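Shared Kitchen Safety Walk-Round, Girka House
Checklist with comments
Completed 18 Jul 2018 by Areti Stefanou

I love doing this one. It takes most of a morning, I get to open every cupboard in the building, and people come and tell me things they'd never put in an email! Items are marked OK, DO (needs doing) or WATCH (fine now, look again next time). Comments are mine unless there's a name against them.

Section 1. Walls, worktops and hanging storage
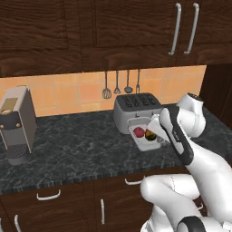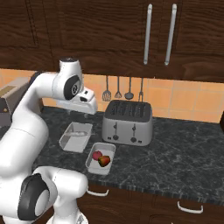

Filippos Gavalas: Can we please add a line for grout? Every year we check that the tiles are fixed and every year the grout gets ignored, and that's where the grease sits. I'd like it looked at separately, with its own tick box.

Added as 1.3, and a very good idea it is too.

1.1 Wall tiles firmly fixed, no hollow sound when tapped: OK
Tapped all the way along. One in the ground-floor kitchen by the window sounds duller than the rest but doesn't move.

1.2 No chips or sharp edges within reach: OK

1.3 Grout sound and clean (new): WATCH
Clean in both kitchens after Filippos had been round with a brush. Starting to crumble behind the taps upstairs.

1.4 Utensils hung clear of heat and sockets: OK
Hanging things up was the best change we made last year. No more reaching blind into a drawer and finding the grater.

1.5 Wall cabinets secure, doors close fully, handles tight: DO
Two handles loose on the ground floor. Both want a proper screwdriver, as the butter knife someone has been using has chewed up the heads. Rultton have the right length of screw and I've asked for a bag of them.

1.6 Nothing heavy on the top shelves: DO
The big casserole had found its way up there again. It now lives at knee height and I've put a label on the shelf.

Section 2. Cooker, hob and extraction

2.1 Clear space above hob at least 700 mm: OK
Measured it twice, because I got a different answer the first time (I had the tape upside down).

2.2 Extractor filters clean: DO
Ground floor fine. Upstairs, dreadful. They went straight into the sink with hot water and soda crystals and came up beautifully, but they should never get like that. Moved from every three months to monthly.

2.3 Controls readable, every knob turns off with a clear click: WATCH
The back left knob upstairs has lost its markings. You can still feel the click. I've written to Triantafyllou for a replacement.

2.4 Hob wiped down, nothing stored on it: OK

2.5 Oven door seal whole and seated: OK
A joy. New seal went in during June and the door shuts like a car door.

2.6 Tea towels and paper kept away from the hob: DO
Kitchen roll holder upstairs is right beside the front ring. Moving it to the other side of the sink.

Section 3. Electrical

3.1 Sockets and switches uncracked, no scorch marks: OK

3.2 Leads in good condition and not trailing across a sink or hob: DO
The kettle lead on the ground floor is too long and loops over the draining board. Shorter one needed, or a lead tidy.

3.3 Toasters emptied of crumbs and used out in the open: WATCH
The number one thing I go on about, I know. Please pull the toaster forward before you use it, and empty the tray when you've finished. The tray slides out at the back, it takes moments, and the birds are delighted.

3.4 Test labels in date: OK
All 14 appliances tested. Chrysoula Raptis asked whether her own blender counts. It does if it stays here, so bring it down and we'll add it to the list.

3.5 Fridge at 5 degrees or below: OK
Both fridges. The thermometer stays on the middle shelf, not in the door.

Section 4. Hot water and plumbing

4.1 Stored hot water at 60 degrees or above: OK

4.2 Warning sign by hot tap: DO
Upstairs sign has faded to nothing. Printing a new one and laminating it this time.

4.3 No drips or damp under sinks: WATCH
Slight staining on the shelf upstairs. I put down dry newspaper at the start of the walk-round and it was still dry at the end. Will leave it there and keep checking.

4.4 Stopcock reachable and labelled: OK
Magdalini Vlachopoulos asked to be shown where it is, so we all went and had a look, and then we all had a go at turning it. Thoroughly recommended. If you've never turned yours, go and find it.

Section 5. Fire and first aid

5.1 Fire blanket on the wall, tabs hanging free: OK
Upstairs blanket had an apron hung over it. Apron moved. Please use the hooks behind the door.

5.2 Extinguisher gauge in the green, pin in place: OK
Serviced by Lastby, paperwork in the blue folder.

5.3 Heat alarm tested: OK
Very loud! Sorry to everybody on the first floor.

5.4 Exit route clear: DO
Folding chairs stacked in the back passage. They can go in the meeting room cupboard, there's room if the easels are turned sideways.

5.5 First aid kit full and in date: DO
Out of blue plasters again, and the burn gel runs out in the autumn. Both on the order.

Section 6. Floors and lighting

6.1 Floor dry, level, no lifting edges: WATCH
Corner by the bin upstairs is just starting to lift. Glue first, then we'll see.

6.2 Mats lie flat: OK

6.3 Lighting good over all work areas: OK
Tetsuya Yokoyama changed the tube over the ground-floor worktop before I'd even arrived, and the difference is wonderful. You can see what you're chopping.

Jobs and names
Cabinet handles (1.5): Filippos
Filters, monthly (2.2): Areti
Kitchen roll holder (2.6): Tetsuya
Kettle lead (3.2): Areti
Hot tap sign (4.2): Magdalini
Folding chairs (5.4): anyone free after the film evening
Plasters and burn gel (5.5): Chrysoula

If you finish a job, write your initials beside it on the paper copy inside the ground-floor pantry door. The pencil is on a string.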